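Reheating filter coffee without it going bitter?
Posted in Kitchen and Household
Tags: coffee, microwave, leftovers

I make a full pot of filter coffee before work and there is always some left at lunch. I'm home most days now so I'd like to drink it instead of tipping it down the sink. The machine is an Allska with a hotplate that switches itself off after 3 hours. By then the coffee tastes burnt. If I turn the hotplate off early and microwave a mug later, it tastes flat and a bit sour. I've tried a saucepan as well and that was no better.

Is there a way to do this properly, or should I just make smaller pots? I use supermarket ground coffee, nothing fancy, and I take a bit of milk. I'd prefer not to buy another machine.
– lullivar_lane

Brerero
(2,000 helpful votes)

The hotplate is your main problem. Coffee that sits on direct heat keeps cooking and loses water, so what's left gets stronger and more bitter. Half an hour on the plate is as long as I'd leave it. After that, turn it off and move the coffee into something insulated with a lid. If you do that while it's fresh you probably won't need to reheat it at all.

Any decent vacuum flask will do. Fill it with boiling water first, leave it while the pot brews, empty it and pour the coffee straight in. Fill it to the top if you can, as a half-full flask cools faster. Mine is still good to drink after 4 hours. Don't put the milk in until you pour a cup. Milk in a warm flask for a whole morning goes off, and the smell stays in the seal.

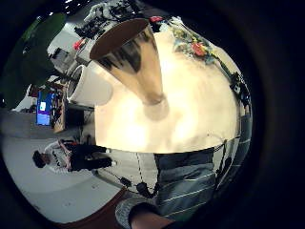 Flasks need cleaning more often than people think, and old coffee oil is a common cause of the sour taste you describe. Rinsing doesn't shift it. Once a fortnight I put a spoonful of bicarb in, top up with hot water, leave it overnight and give it a scrub with a bottle brush in the morning. Take the rubber seal out of the lid and wash that on its own. The same goes for metal cups. The outside can be as shiny as the silver one in my photo and you'd think it was spotless, but look in at the rim, where it's dark brown. Check the inside of whatever you drink from, and the glass jug and the filter basket on your machine while you're at it. Steel wool will scratch, so stick to bicarb or a denture tablet.

If you do have to microwave it, use medium power and stop before it steams hard. Stir it halfway. Boiling it is what ruins it. And no metal cups in the microwave, obviously.

Ostrowski

just make less coffee. my machine does 600 ml on the small setting and thats two mugs, one for breakfast and one for a bit later. no leftovers no problem

also you can freeze it in ice cube trays and use it for iced coffee in summer. tastes fine with milk and sugar

tinlidtom

Agree with the flask. One thing to add is to check your measuring. When I cut down from a full pot to a half pot I kept using nearly the same amount of grounds and blamed the machine for the bitterness. Use the scoop that came with it and level it off.

I'd also descale the machine if you haven't in a while. Equal parts white vinegar and water, run it through, then two lots of plain water to get rid of the vinegar. Our water is hard here and I do it every couple of months. Last December I let it go and the coffee was coming out lukewarm, so it was never going to last until lunch in any sort of flask.

Cold leftover coffee is good in chocolate cake too, in place of the hot water, if your recipe has that.

lullivar_lane

Thanks all. I've got a flask in the camping box so I'll clean that out and try it first. Haven't descaled since I bought the machine so that's on the list as well.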